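The Envelope Fault

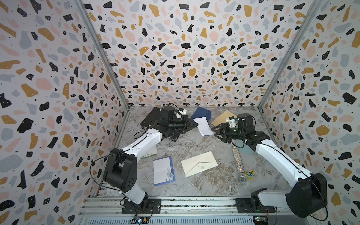

The mail table at Brellthorpe, both arms over the envelopes.

Marisol Quintero loved a good fault the way some people love a good storm, and the one at Brellthorpe was a beauty!

It had started on Monday night. The left arm would close on a card, the right arm would come in to help, and then, with the card held between them, the right arm would pull. Hard. It had ripped 26 invitations clean across before anyone hit the stop, and the 27th had whipped out of the jaws and caught Li-hua Pan on the knuckle.

"It's a paper cut," said Li-hua, holding up the bandage.

"It's a paper cut from a machine that was supposed to let go," said Marisol, already delighted, already down on her knees by the rail with a flashlight in her teeth. "What did the log say?"

"Grip force normal. All night long."

"Normal! While it's tearing things in half! Oh, I like this one."

They ran it again at quarter speed, with Li-hua's hand flat on the red button. The jaws came together. The number on the screen sat at 46 and stayed there. Marisol pushed a finger against the wrist, then two fingers, then leaned on it with her whole palm. Still 46.

"It's not reading anything," Li-hua said slowly. "It's giving us the last thing it read."

"On Monday. Before supper, probably." Marisol was grinning so wide it hurt. The Pleketti driver had lost its sensor and kept right on repeating the old number, cheerful as a parrot, and the arm had believed every word.

She traced the cable back with her thumb and found the spot just past the shoulder, a soft place where the wire had been bending on every pass. More than 2,000 passes, if the counter was right. The jacket looked perfect. She squeezed it and the screen jumped to 51, then dropped back.

"There you are," she told it.

Li-hua let out a breath and locked out the power, and hung the tag, and went to find the spare.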